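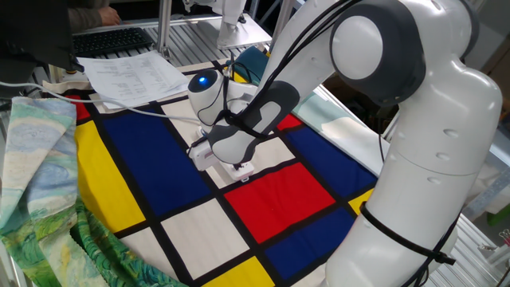

Speaker notes – "Straight Lines on Soft Cloth"
Evening talk for the Hirkulby quilt circle, 2021-04-01
Speaker: Mirsad Ionescu

Start when people have their tea. Thank Delwyn Rutherford for the invitation and for the loan of the long table. Say that I will speak slowly and that questions can come at any moment, please do not save them.

First topic: why a grid with black lines.
Everybody knows this kind of design, the thick black lines and the blocks of red, blue and yellow with off-white between them. Piet Mondrian painted it about one hundred years ago and since then it went on dresses, bags, shower curtains and of course on quilts. When I was a student I thought it must be the easiest pattern in the world to sew. Four colors and black, all corners square, no curves. My first one took me a whole winter and it was not square.

Explain the problem. In a flower print the eye forgives. In a grid the eye goes directly to the line that is not straight. A small pull in the cloth, and a long black line becomes a soft wave. Ask: who has seen this at home? Wait for hands.

Second topic: printed or pieced.
Two ways to get the grid. You can piece it, each rectangle and each black strip cut and sewn. Or you can buy the cloth already printed with the whole design and then quilt it, so the lines are ink and not seams. Some people in our circle say the second way is cheating. I do not agree, but I will say it with a smile. With printed cloth the lines begin straight and all the work is to keep them straight. Fletcher Faulkner will probably disagree here – let him speak, but not more than 4 minutes.

Pass around the two samples (blue bag, under the chair). One is pieced, one is printed. Let people touch both before I say which is which. The pieced one is heavier at the crossings where the black strips meet.

Third topic: laying it flat.
This is the main part, do not hurry.
– Lay the quilt down on the table and lift it again. Do this twice. The second time it falls more naturally.
– Smooth with an open hand from the middle to the outside. Never drag from one edge, the edge will go and the middle will stay.
– Press lightly on one of the pale squares near the middle first. On the pale color you can see every small shadow, so a wrinkle shows itself there before it shows on the blue.
– After this, look along the longest black line with your eye low, at the height of the table.
– The outer edge likes to curve. Do not fight with the edge. Go back to the middle and find where the cloth is too full.

Demonstrate with the practice piece. Ask Rangi Pomare to hold the far side, we have agreed this already.

Fourth topic: quilting lines on the color blocks.
My opinion: in the large blocks keep the stitches quiet. A big dark blue rectangle with very busy stitching looks like old carpet. I use thread of the same color as the block and I change thread each time, yes, even for the small ones. For the black lines I do not stitch on top of them but beside them, very close. If the needle goes a little to the side, a mark on the black is less bad than a mark on the cream, so keep to the black side.

The large piece of mine has 314 hours in it, I kept a notebook. People like to hear this number. Do not say what my wife said about it.

Fifth topic: washing.
Red and off-white together are a danger. Wash a corner of the red cloth alone in a glass bowl and look at the water. If it is pink, wash again. Kipchumba Lukumay asked me last September if vinegar helps. I tried it and I did not see any difference, so I will tell this as my own experience and not as a rule. Cool water, short program, dry it flat and away from the window, the yellow is the first color to get tired.

Storage, only if there is time: roll, do not fold. Folding gives a grid of creases over the grid of colors, and the two never agree. If you must fold, open it every few months and fold in other places.

Questions I expect:
What batting? Thin cotton. Thick batting makes hills, and hills bend the lines.
Can a beginner do it? Yes, with printed cloth and a small size. Begin with a cushion.
How wide are the black lines? In mine they are not all the same, and I like it so. Measure yours before you choose the foot for the machine.

At the end remind everybody that there are 19 places for the workshop and the list is beside the door. Take back both samples! Last time one went home with somebody.

Shared 4 times – 19 comments
Contact: Hirkulby quilt circle – Back to top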